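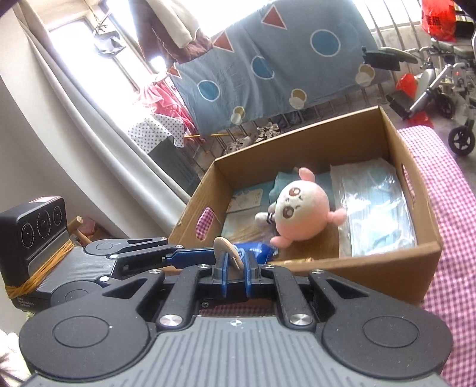
Two hand-held grippers at work over a packing box. Rubber bands hold the camera module on the left-hand unit. Photo: Astameo

Astameo pauses use of hand-held grippers after camera module comes loose

Company asks all Lisby users to stop work above head height and check rear mounts

ULLVILLE, April – Astameo is asking everyone who uses its Lisby hand-held grippers to check the camera mount at the rear of the tool before the next session. The notice follows a fault in which a camera module came away from its mount while an operator was putting household items into a box.

The module fell onto the operator's wrist and then to the floor. The operator had a bruise and went back to work the next morning. Nothing else was damaged.

The Lisby is held in the hand and records how a person grips and moves everyday objects. The recordings are later used to train robot arms. Operators usually work with one gripper in each hand, so a part that drops from one tool can land on the other hand or jam the finger linkage.

What went wrong

Astameo's workshop took the gripper apart the same afternoon. The clip that holds the module had cracked at its base. The crack started at a screw hole and had been growing for a while, judging by the dust inside it. The tool had logged 400 hours of use.

The workshop then went through the rest of the stock in Ullville and found 2 more clips with cracks at the same point. All three came from batch 3344, made by the company's supplier, Liang. Clips from other batches showed no cracks.

"The clip was too thin where the screw goes through," said Nnamdi Osagie, head of hardware at Astameo. "We tested it for drops. We did not test it for months of small knocks against box edges and tabletops, and that is what it gets in normal use. That was our drawing and our mistake. Liang made the part the way we asked for it."

The fault also spoiled some recordings. As a clip cracks, the module can tilt a little before it lets go, and the view no longer lines up with the fingertips. Astameo is going back through sessions made with batch 3344 clips and will tell customers which ones should be thrown out.

What users should do

Switch the gripper off and hold it by the housing. Press lightly on each side of the camera module. If it moves, stop using that tool and contact Astameo. The batch number is on the underside of the clip.

If the module is firm but the clip is from batch 3344, the gripper may be used for tabletop and floor-level work with rubber bands stretched around the module and the top plate. The bands must not cover a lens or reach the linkage arms. Change them when they look dry or lose their stretch – they are a stopgap and do not replace the new clip.

Do not glue the clip. Glue can run into the joint below it and lock the fingers.

Replacement parts

A new clip with a thicker base and a metal insert is in production. Astameo will send 2 for each gripper sold, at no charge, with the screws and a short fitting sheet. Customers who would like the work done for them can send the tool to Ullville, and the company will pay shipping both ways.

"Please report a loose module even if it looks minor," said Oluwaseun Okeke, who handles safety reports at Astameo. "Two operators had noticed a rattle before this happened. Our form had no place to put it, so it never reached the workshop. The form has been changed."

About Astameo

Astameo designs and builds hand-held tools for recording manual tasks. It is based in Ullville.

Media contact: Oluwaseun Okeke, Astameo, Ullville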